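Hand washing (laundry)

Hand washing is the cleaning of clothes and household cloth in a bucket, basin, tub or sink, using your hands to move the water through the fabric. I've been keeping up this entry for our household encyclopedia since Begoña Robles handed me the laundry section, and it's easily the one I get the most mail about. People have feelings about buckets!

Names for it

Most of us just say "doing a bit of hand washing", or "the smalls" if it's underwear and socks. My nan called it rinsing out, even when there was plenty of soap involved. On care labels it shows up as a little tub with a hand dipping into it, and a tub with a cross through it means don't wash the thing in water at all. A tub with a number or some dots but no hand is a machine symbol, and I still get letters mixing those up.

Equipment

You need a container, water and something to wash with. The container is usually a plastic bucket or a basin. Buckets are deep and take up hardly any floor, so they suit a bathroom corner or a shower recess, and a round one has no corners for grit and lint to settle in. Basins are wide and shallow and kinder to your back if you have a bench to put them on. I own both and reach for the bucket nine times out of ten, mostly out of habit.

A rolled rim is worth looking for. A thin edge digs into your fingers when you lift a full bucket, and it's the first place cheap plastic splits. Metal pails look lovely but can leave rust marks once the coating chips, so I keep mine for pegs.

Washboards turn up in this section of every old household manual. Florante Aquino, who wrote our entry on irons, swears by a small ribbed one for collars and tea towels. I find it rough on anything softer than that.

Soaps and detergents

Ordinary laundry powder will do the job if you dissolve it properly first, in a splash of warm water, before topping up with cold. Liquid is less fuss. Bar soap is the old standby for collars, cuffs and muddy knees, rubbed straight onto the wet cloth. Wool and silk want a mild wash made for them, and no enzymes if you can help it.

Everybody uses too much. I did for years, and then wondered why my black skivvies dried with a chalky bloom across the front. A teaspoon or two of liquid is plenty for a bucket with one or two things in it, and less again in soft water areas. If your skin is prone to dermatitis, wear gloves.

Method

Fill the bucket about halfway so there's room for your arms and the clothes without a flood. Add the detergent and swish it through, then put the garment in and push it under. Dry cloth holds a surprising amount of air and will balloon back up at you, especially tightly woven cotton, so keep pressing until it stays down.

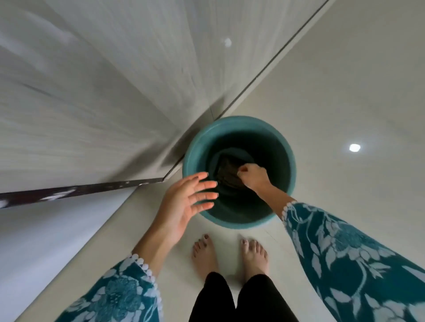 The main action after that is squeezing. Press the cloth down, let it come back, turn it over and press again. The idea is to force soapy water through the weave, and a couple of minutes of it does more than a long lazy soak. Rubbing one part against another is fine for sturdy cotton and work clothes, but it roughs up knits and leaves pale lines on dark dyes — I have a pair of navy trousers that will never forgive me.

Soaking helps with sweat, food and mud. Half an hour is usually enough. Leaving things overnight is a family tradition in some houses (mine included, sadly) and it's how a damp sour smell gets into towels, as well as how the red sock gets to meet everything else.

Washing dark colours

Black, navy and deep brown are best done on their own, in cool water, turned inside out. New dark clothes nearly always give up some loose dye in the first few washes, and the water can look quite alarming. Tip it out and go again. If the colour is still coming off strongly after several goes, keep that piece away from light things for good.

The old advice to set dye with salt or vinegar comes up every time I revise this page. I've tried both and seen no difference on modern shop-bought clothes, and I've left it out of the method for that reason.

Rinsing and wringing

Rinse in clean water until it stops feeling slippery. Two changes is normal, three if you were heavy-handed with the powder. Lift the garment with both hands underneath it, as wet cloth is heavy and a jumper held up by the shoulders will grow sleeves down to your knees.

Cotton and polyester can be twisted to wring them out. For wool, silk and anything stretchy, roll it up in a dry towel and lean on the roll instead, then dry it flat. Everything else goes on the line or the clothes horse, darks in the shade.

Posture

This part was missing until 22 May 2023, when a reader wrote in to complain that her back had gone and we hadn't warned her. Fair enough! Bending from the waist over a bucket on the floor gets sore quickly. A low stool is the classic answer, or a deep squat if your knees allow it, and putting the bucket up on something solid works too. Bare feet are common for this job and save you a wet pair of slippers, but soapy tiles are slick, so mop up splashes as you go.

Used water

Soapy water from the first wash is good for scrubbing a path or rinsing out a wheelie bin. Rinse water can go on the garden if the detergent is a plain one, though not on the veggies, and the rules on greywater vary from council to council.

See also: Clothes horse; Irons; Pegs; Soap, bar; Stain removal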